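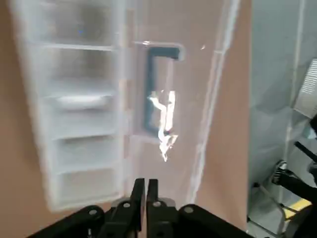 4.2 Sharing cold storage

Tenants in the Grundale houses rarely agreed in advance how the fridge would be divided. In most houses the arrangement had been passed on by whoever lived there before, and new arrivals took over the space of the person whose room they were renting. One tenant in Derard Street had kept her milk in the same place for two years without ever having discussed it. Where a house had changed hands all at once, the arrangement had to be made again, usually in the first week and usually by whoever shopped first.

Door space was treated differently from the main shelves. Jars, sauces and drinks put in the door were often taken to be common property, even in houses where every other item was labelled. Several tenants said they would use someone else's mustard without asking but would not touch their cheese. This matches the distinction between "staple" and "personal" food used in our pilot interviews in April, although the line was drawn in different places from house to house. Butter caused the most disagreement.

Food was thrown away most often at the end of a tenancy. People moving out left half-used jars behind, and those staying did not feel able to get rid of them until some time had passed. In one house a bag of frozen peas had outlasted three sets of tenants. The landlord's inventory listed the appliance but said nothing about clearing it.

4.3 Marks, spills and who wipes them

Cleaning was discussed in 19 of the 25 interviews, though the topic guide did not ask about it until the final part. Tenants separated mess that could be traced to one person from mess that could not. A spill seen as it happened was wiped up by the person who caused it. Older marks on doors, worktops and table tops were left, and after a while they were spoken of as part of the house (Figure 1). Rotas dealt with floors, bins and bathrooms. Only two of the houses with a rota had put the kitchen surfaces on it.

Figure 1. Darker brown marks on a tan-brown surface. 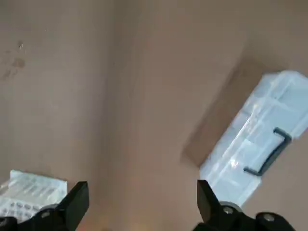

Kiều Lò
Research Associate, Grundale Shared Housing Study

Check-out inspections changed this. Once notice had been given, tenants began to look at marks as possible deductions from the deposit, and some tried to work out when each had first appeared. Seven tenants had taken their own photographs on moving in. The others relied on the inventory, where the usual entry for kitchen surfaces was "fair, some marks", with no indication of where the marks were.

Interviews were coded by the author and checked by Ama Nutsugah. Differences over what counted as cleaning and what counted as tidying were settled by going back to the recordings. Section 4.4 takes up the question of bills.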